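FOR IMMEDIATE RELEASE

Skornach keeps the screws

SULTBERG, 7 Jun 2018. Skornach, maker of metal boxes for other people's electronics, today announced the Kudier, a small square enclosure with a lid that is held on by screws. There are four of them, one in each corner. The company is aware that this was also the case with its last enclosure, and with the one before that.

The Kudier ships to distributors this month and can be ordered through Ccori, the parts catalog, under the heading "Boxes, Small."
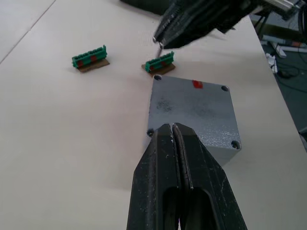
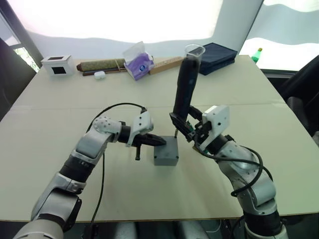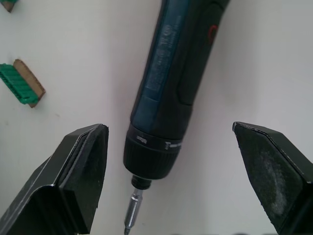
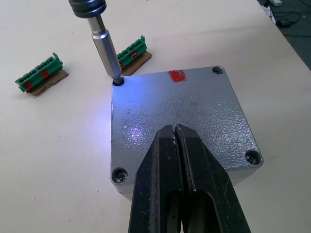 Does it matter what order the lid screws go in?

It does, a little. Start all four by a couple of turns, then tighten them corner to opposite corner. If one corner is pulled down hard before the others are started, the lid can sit slightly crooked and the last screw has to fight for its hole. It usually wins, but the threads remember.

Skornach spent much of last year looking into ways to get rid of the screws. A snap-on lid was drawn up, built and handed around the office, where it proved very easy to close. Opening it took a butter knife. A second version opened well and went on opening, once inside a padded envelope on its way to a customer. A hinged version was admired by everyone and cost more than most of the things that would have gone inside it.

"We went a long way to end up back at the corners," said Sutrisno Rondonuwu, who leads the enclosure group at Skornach. "I had a slide that said The Future of Lids. I have since taken down the slide."

The company then sent a survey to 762 customers, asking what they would most like to see changed. Replies came back from 402 of them, which Skornach considers a flattering turnout for a survey on lids. The most common request was for screws that are easier to find when dropped. The second most common was to be taken off the mailing list.

Skornach has acted on both. Each Kudier comes with its lid screws plus two spares in a resealable bag, and the mailing list is now noticeably shorter.

Other changes are modest. The corner recesses have been cut a touch wider so that a bit finds its way in without scraping the edge. The screws have a plain Phillips head, after a trial with a five-sided head drew a number of letters, several of them typed. The rough gray finish stays. It hides fingerprints fairly well and workshop grime less well, and a damp cloth takes care of most of it.

On tools, the instruction sheet suggests a small cordless screwdriver set to its lowest torque, with the last half turn done slowly. A full-size drill will also close the lid. Skornach would prefer not to hear about it.

The instruction sheet itself has been rewritten. The old one ran to 30 pages and covered seven languages, two safety symbols the company can no longer identify, and a diagram of a box that was discontinued some years ago. The new one is a single folded card. It says to put the board in, put the lid on, start every screw before tightening any, and keep the bag.

"People kept telling us they never read the old one," Rondonuwu said. "I wrote most of the old one."

Anyone who already owns the earlier Skornach box of the same size can use Kudier lids on it, and the other way around. The company had intended this as a selling point until the sales department noted that it gives people a good reason to keep what they have. It has been left in anyway.

A version with mounting ears is planned for December. It will have more holes, and Skornach expects to put out a release about those too.

About Skornach

Skornach designs and casts small metal enclosures at its plant in Sultberg. Its products can be found under desks, behind panels and in drawers, where they are seldom noticed. The company takes this as a good sign.

Press contact: Sutrisno Rondonuwu, Enclosure Group, Skornach, Sultberg. Sample boxes are available on request and come with the lid off. Screws are in the bag.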